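Section 4: Setting up the drying spot on the table

If you're starting here because the rack is already in one piece, good, that's the fiddly part done. I put this guide together for the shared kitchen upstairs from the Kaner print shop, where we have a table, a plastic dish rack and very little counter. It should work for most kitchens like ours. The notes on the Tevar folding drainer are in Section 6, so skip ahead if that's the one you've got.

Before you start

You'll need a soft cloth, dish soap, a dry towel and the thin rubber feet from the small bag marked 2396. Don't toss that bag when you're done – the number on it is what you give Claltik if you ever want spare feet.

1. Clear the table completely. I know, I always try to work around the fruit bowl too, and I always end up moving it anyway.

2. Wipe the top with a damp cloth and a drop of soap, going along the grain lines. On a light laminate like ours, streaks hardly show until the ceiling light catches them, so crouch down and look across the surface from low on one side. Wipe again if it looks smeary.

3. Dry it with the towel. Let it air for a few minutes while you find the feet.

Caution: No scouring powder and no green scrubbing pads. Laminate scratches dull, and a dull patch stays dull. We have one near the window from my first month and I still put a plate over it.

4. Turn the rack upside down on the towel and press a foot into each corner socket. Push until you feel it seat. If one keeps popping out, dampen it a little and twist as you push.

5. Turn the rack right side up and set it toward the back of the table, well away from the corners. Ours are rounded, and a rack foot that looks fine up there can slide right off the curve the first time someone loads a heavy pot.

6. Press down lightly on each corner of the rack in turn. If it rocks, slide it an inch or so and try again. Tables are rarely flat all over!

7. Leave the front part of the table open. You want room to set down a full pan, a stack of plates or your elbows while you dry.

Note: Abilio Mateos, who does most of our evening washing up, likes his rack turned sideways so he can reach the cups. Vicente Acuña turns it back every Thursday. Either way is fine by the rack.

Loading it the first time

8. Start with plates at the back, then bowls leaning the same way. Keep anything over 400 grams toward the middle.

9. Glass jars are better off standing on the table beside the rack, on a folded cloth. The tall ones tip in our rack when you pull out the plate next to them, and I've swept up enough glass for one lifetime.

10. Lay knives flat, or keep them in a separate cup with the handles up.

Caution: Don't pour boiling water over dishes while they're in the rack. The plastic is good to 60 degrees Celsius and after that it starts to sag, slowly, in a way you only notice once the plates all lean left.

11. Wipe up whatever drips under the rack before you go to bed. Water that sits along the table edge gets into the seam, and then the laminate lifts. If you'd like a tray underneath, the Yalçınkaya one (catalog number 534) slides in without moving the feet, but you'll have to empty the rack to get it out again.

Once a week, lift the whole rack off, wash it in the sink and repeat steps 2 and 3. I do it while the coffee's brewing. The feet can stay on unless they've gone slimy, in which case pull them and soak them overnight in warm water with a spoonful of vinegar.

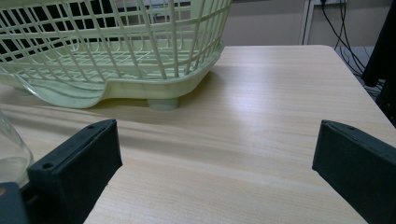 Fig. 4. Dish rack toward the back of the table, jar beside it, front left open.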